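Tags: Hardware > Refurb & Reuse
Search this site Go

Thread on RAM reseating at the Wirkirbridge refurb bench. Ticket 2509, batch of 56 office towers from Lenitz.

1/ Most "dead" boards in the batch had a memory fault code. Clean the contacts before ordering parts.

2/ Isopropyl, lint-free cloth, one pass per side. No erasers. They leave residue and wear the plating.

3/ Test one module at a time, first slot only. Full pass of Stuvex memtest, 5 loops.

4/ Tower work and parts:
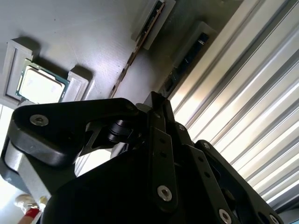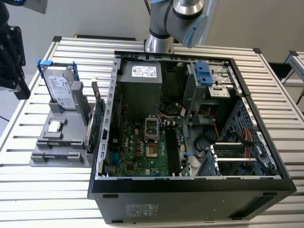
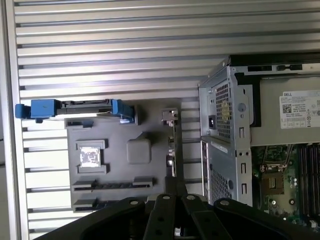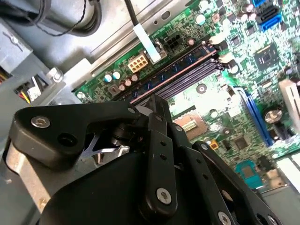 5/ Log results by slot as well as by module. A good module in a bad slot reads exactly like a bad module.

6/ Drives are wiped separately. Don't start on the wipe until memory passes, or the verify step will throw false errors.

7/ 86 modules passed so far. The failures go to Shehata for recycling in July. Spreadsheet template next.

Contact | Copyright, all rights reserved | Back to top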